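Trutitz kitchen sim – gripper comparison FAQ
Last edited October 6, 2023

What is being compared?
Two grippers, Humidar and Brito, on the same simulated arm in the same kitchen. Same controller too (Briltilell, default gains). Only the hand changes between runs.

How many runs?
235 episodes per gripper. 19 got thrown out for a bad reset, list is in the results folder. Don't add them back in.

Why sim and not the real arm?
Cheaper. Faster. You can crash it all night. Real arm numbers come later, separate page.

What does the tray task look like?
Gripper starts near the tray, has to close on the cucumber and lift clear of the rim. Time limit 40 seconds. A drop after lift-off counts as a fail – yes, even if it lands back in the tray. 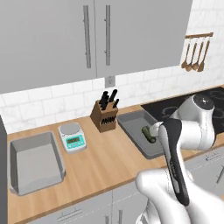
Fingers in front of the sheet pan, cucumber in the pan.

My gripper hits the rim every time. Bug?
Probably your approach angle. Default comes in too flat. Steepen it and try agian. If it still hits, check that the tool offset matches the hand you loaded – the Humidar and Brito offsets are not the same and the loader wont warn you.

Can I move stuff around on the counter?
Yes. Layout is in the scene config. Keep a copy of the original, scores from a changed layout don't go in the main table.

Which camera should I use?
Depends. Close view is better for finger contact. Wide view is better for checking the arm isn't about to swing through something. 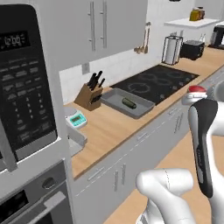 Whichever you pick, stick with it for the whole batch. Mixing views in one batch wrecks the comparison and we've had to rerun one already, back in May. Logging both is fine, just score from one.

Do the clocks and displays in the scene mean anything?
No. Set dressing. Use the timestamp in the log.

The hand blocks my view of the object. What now?
Normal with side views. Switch cameras for that check or read the contact log. Don't guess a grasp from a half hidden object. 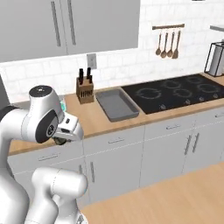

Side view over the counter. Object under the hand, partly hidden.

So which gripper won?
Not calling it yet. Brito is quicker to close, Humidar drops less on long objects. Small round stuff is still a toss up.

Can I add a third gripper?
Yes, send the model file plus finger friction values. No friction values, no run.

Where do I report a problem?
Tracker, tag it "gripper". Attach the seed and the log – screenshots alone don't help much.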